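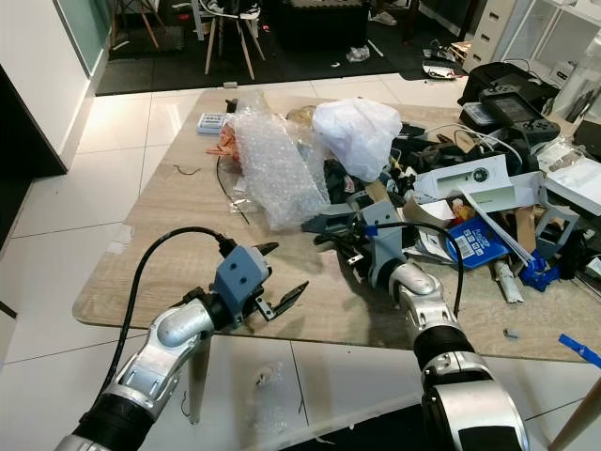
4. Puesta en marcha de los brazos (banco de clasificación)

Esta sección es para los equipos del club que ya terminaron el montaje mecánico de la sección 3. Si la base todavía tiene juego, vuelvan al paso 3.6 antes de conectar nada. Para todo lo que sigue hacen falta 2 personas: una en el teclado y otra en la parada de emergencia.

4.1 Antes de dar corriente

1. Comprobar que la parada de emergencia está pulsada.
2. Revisar el cable de cada pinza. Debe formar un arco amplio por fuera del brazo y llegar al antebrazo sin quedar tirante.
3. Girar a mano cada muñeca de tope a tope. Si el cable se engancha, soltar la brida y darle más largo.
4. Retirar sillas y mochilas del recorrido de los codos.
5. Conectar la fuente y esperar a que el controlador Peker deje de parpadear.

PRECAUCIÓN: no sujeten nunca un brazo por la pinza al dar corriente. Al arrancar busca la posición de reposo y puede moverse sin aviso.

4.2 Calibración de las pinzas

1. Soltar la parada de emergencia y abrir el programa Grurnavance en modo "Taller".
2. Seleccionar el brazo izquierdo y pulsar "Abrir". Anotar la lectura del potenciómetro.
3. Pulsar "Cerrar" con la pinza vacía y anotar la segunda lectura. La escala va de 0 a 1023. Si alguna de las dos lecturas cae en un extremo, el potenciómetro está mal montado.
4. Repetir con el brazo derecho.
5. Guardar el perfil con el nombre del equipo.

Nota: los perfiles no se comparten entre equipos, aunque las pinzas parezcan iguales. El curso pasado perdimos una tarde entera por esto.

4.3 Ejercicio de la mesa

La mesa se carga con material revuelto: cajas, bolsas, plástico de burbujas, cables. No hace falta ordenarlo – el ejercicio consiste en sacar piezas del montón y pasarlas a un recipiente.

1. Fijar la velocidad máxima al 70 %.
2. Empezar por las piezas rígidas de los bordes. Los cables y las bolsas se dejan para la segunda vuelta.
3. Acercar la pinza abierta, cerrar despacio y levantar en vertical.
4. Si la pieza arrastra un cable, abrir y volver a intentarlo desde otro lado.
5. Registrar cada intento en la hoja, también los fallidos.

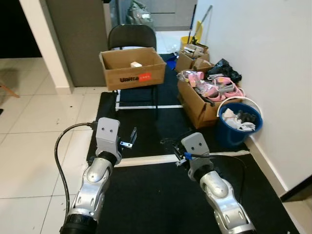
4.4 Ejercicio a nivel del suelo

1. Llevar los brazos a reposo antes de mover la base.
2. Colocar una caja de cartón abierta sobre el asiento de una silla, encima de la alfombrilla negra.
3. Orientar las dos pinzas hacia delante y comprobar que ninguna roza la silla.
4. Poner las cajas grandes y el cubo junto a la pared, fuera del alcance de los codos.
5. Repetir los pasos 3 a 5 del apartado 4.3 con la caja como destino.

PRECAUCIÓN: una silla plegable puede desplazarse si la pinza empuja el respaldo. Ante cualquier contacto, parada de emergencia y vuelta al paso 1.

4.5 Apagado

Brazos a reposo, parada pulsada, fuente desconectada, en ese orden. La hoja de registro se deja en la carpeta del equipo. El ejercicio se da por válido con 14 piezas trasladadas en una misma sesión.

Compartido 14 veces · 3 comentarios

Comentarios

tornillo_m3: En el 4.2 a mí me daba 1023 todo el rato. Era el conector del potenciómetro, puesto al revés.

equipo Dudado: ¿El 70 % vale también para el ejercicio del suelo?

lmr_taller: Sí, la velocidad no se toca entre uno y otro.

Relacionados
Sección 3: Montaje de la base y los hombros
Sección 5: Grabar y repetir movimientos
Lista de repuestos para las pinzas
Reglamento de la Copa McAlister, fase de abril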